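The service robot on the second floor has been out of use for part of March, and several colleagues have asked for a plain account of the reason. I am posting it on my own page so that it can be read without a login. The formal report is with the safety office at Brilldale.
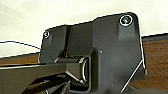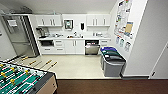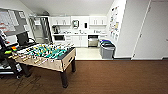 Wrist and gripper hardware first, then two views of the kitchenette and the foosball table.

Brilldale Shared Facilities — Service Robotics Team

The robot was on its usual afternoon route, which ends at the kitchenette counter. At the foosball table it is meant to slow down, pass along the short end, and continue with the arm folded. On this run it slowed down correctly and then began to open the arm while the base was still moving. The gripper struck one of the rod handles and pushed it in. The base kept driving for a little under two seconds before the force limit stopped it.

No person was hurt. A colleague was standing at the coffee machine at the time, on the far side of the table and well out of reach. We have nevertheless recorded the event as a safety matter, because the arm moved at a time when our own rules say it must be locked.

The Tuveo controller keeps a log of every command. Line 1,263 of that afternoon's log shows the arm release being sent before the base had reported that it was parked. The release should wait for that report. A change made the week before, intended to shorten the pause at the counter, had removed the wait in one branch of the program. I reviewed that change and approved it. I tested it only with the robot already standing at the counter, and the fault cannot appear there.

We also examined the gripper. The finger hinge had more play than the Lambrakis manual allows, and the unit had completed almost 4,000 open and close cycles since its last inspection. We do not believe the hinge caused the contact, and we cannot say whether the play was present before it. The hinge will be replaced in either case.

The following measures are in place:

The wait has been restored in all branches, and the Furley safety relay now holds the arm brake until the base is parked.

The route has been moved 30 inches farther from the table.

Any change to arm timing is to be tested over the full route, with a second member of the team at the stop button.

We have completed 27 supervised runs on the new route without a repeat of the fault. Unsupervised runs remain suspended until the new hinge is fitted and the safety office has signed the report. Staff who notice the arm open while the base is moving should press the red stop button and call the facilities desk — please leave the robot where it stands.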